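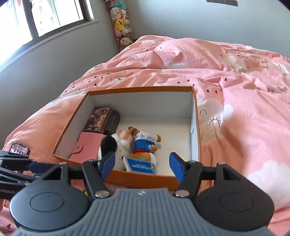 *Box task on the bed, right-hand unit, jaws open over the blue packet.*

August 8, 2019

Evaluation of the Jata hand-held gripper kit, two units, on loan from Drornden. Written by me (Finn Voß), Nelly Arango has read it and put her remarks in. We must tell Drornden in November if we keep the kit or send it back.

I had asked for tests outside of the workshop. On the bench everything is flat and hard, and with the wooden blocks every gripper looks good. So we moved to a bed with a thick duvet and used a cardboard box with mixed small things: a pink notebook with a snap strap, two small boxes, two plush toys and the flat blue packet. The toys lie against each other and the packet is tilted on top of them, so to take it one must go between soft things without pulling them along.

**Handling**

The body sits well in my hand. Nelly has smaller hands and finds the trigger too far forward. She could reach it, but after a longer session she had pain at the base of the thumb. Drornden offers a short trigger as an extra part and I will ask for one before we decide.

The two black housings are wide. Over a table I do not notice it. Over a box I do, because they cover the near wall and I have to lean to the side to see how deep the finger pads are. We tried to come in from the corner instead and this was better for the view, but then the wrist is bent and the movement is not natural. Nelly's remark: "Stand higher." She put a folded mat under her feet and worked from there, and I must say her approach was cleaner than mine.

**Finger pads**

We used the blue pads which were mounted at delivery. They stand at an angle to each other, and I was at first not sure if this is correct, so I wrote to Drornden. Answer from them: yes, the angle goes away when the jaws close on something. I would like to see this in the manual. It is not there.

My notes by object:

- Blue packet: easy if I take it over the short edges. From above on the flat side, no chance.
- Plush toys: good grip, almost too good. The pad catches the fabric and the toy comes a little after the release. Open fully before lifting the hand away.
- Pink notebook: slides along the pad if I close too fast. Slow closing is fine. Do not aim for the strap.
- Plain black box with round edges: the most difficult. The illustrated box is partly over it, so I take this one first, always.

The soft floor is a point I had underestimated. When I press down with the finger tips, the whole box goes down on the duvet and tips toward me. Then the things in it move and the next grasp starts from another situation than I planned. For the work at Flores this is useful, they want exactly such conditions. For comparing the two units it is bad, and for this I will put a board under the box next time.

**Durability and price**

Drornden gives 4,000 closing cycles for a pair of pads before they should be changed. Our counter on the right unit stood at 2,596 this evening. I see a slight shine on the inner surface of the left pad but I feel no difference in grip. The pivots have no play that I could find with the hand. I have not measured it.

A spare set of pads costs around 300 and this is too much for a wear part, I think. Nirneck sells pads for their own gripper much cheaper, but the holes do not match, I have checked with the drawing. Nelly thinks we could cast our own. I would rather first ask for a better price when ordering 5 sets together.

**Software**

Short, because I have little to say yet. Pairing of both units went without trouble in the morning. After the lunch break the left unit did not come back by itself and I had to switch it off and on. It happened one time only. I noted the time in the log and sent the log file to Drornden support. No answer until now.

**Remark from Nelly**

"I disagree a bit on the housings. You get used to it after the first hour. What disturbs me more is the weight at the front — I hold it with two hands when I wait, and I think others will also do so. Please ask them if a wrist strap is possible. And the quick start sheet has the left and right unit exchanged in the second drawing."

She is right with the drawing, I looked.

**To do**

- Ask Drornden: short trigger, wrist strap, price for the pads, restart of the left unit.
- Board under the box, then repeat the same objects with each unit.
- Try one object with a really smooth surface, for example a glazed cup.
- Finn: look at the right pads again when the counter is at the limit, and write down the result on this page.
- Nelly: collect the errors in the manual in one list, with page numbers.

My opinion as of today is to keep one unit for sure. For the second I want to see first what support says.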